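Shared Rooms Deserve Better Than Goodwill

Opinion, by Bushra Tanoli
2022-06-01

Most organisations can say what their buildings cost to heat. Far fewer can say who is answerable for the rooms that everybody uses. Kitchens, workrooms, store cupboards and break areas are commonly left out of the ordinary business of management. They belong to all departments, and so in practice they are left to the patience of whichever member of staff minds most about the state of the sink.

This essay argues that shared rooms should be given a named owner, a modest budget and a place on the agenda. The proposal is a dull one. It has nevertheless met with resistance at almost every institution where I have seen it raised, usually on the grounds that adults ought to be able to look after a room between them.

The experience of the Skendum centre suggests otherwise. When the centre surveyed its 400 staff last November, the shared rooms drew 1,229 separate comments, more than pay, parking and training put together. Few of these were about money. They concerned empty soap dispensers, cupboards in which nothing could be found, notices years out of date, and the awkwardness of asking a senior colleague to clear away a cup.

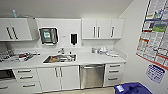 Workroom counter with wall cabinets, paper towel and soap dispensers.

Rizwan Sial, who read every comment on behalf of the centre, drew a conclusion that I share. People were not complaining about one another. They were complaining that there was no proper way to put a small matter right. A broken hinge in an office is reported by the person who sits there. A broken hinge in a common room is seen by 100 people, each of whom supposes that another has reported it.

Goodwill is a poor basis for upkeep because it falls so unevenly. Fadime Kahraman, a former head of administration at Plukov, kept a private record of who restocked the supplies on her floor. The same few names appeared month after month, and they were mainly those of junior staff. None had the work written into their duties, and none was ever thanked for it in an annual review. An arrangement of this kind may look like cooperation from a distance. To those who carry it, it is unpaid work.

There is a fair objection to be answered. Daniyal Kakakhel has argued that once a room is given an owner, it soon acquires rules, and that rules drive out the easy company for which people go there in the first place. He has a point. I have visited break rooms with more laminated instructions than chairs.

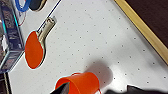
The answer lies in the limits placed on the owner. The role should cover supplies, repairs and the clearing of old notices. It should not extend to deciding how people spend their free minutes, how long they may sit, or what they may talk about. Where a dispute arises over the use of a room, it should go to the same manager who would deal with any other dispute. Kept within those bounds, the role need take no more than a short part of the week, and it should be counted as working time.

Institutions should also resist the urge to solve the matter by design. New fittings are welcome, but a refurbished room without an owner will return to its former state, and the money will have been spent for the sake of a pleasant first month. The centre at Skendum chose to appoint its owners before it bought a single shelf — a sound order of business, and one that other employers might follow.

The appointments there will be reviewed in November. I hope that the results will be published in full, including whatever has gone badly.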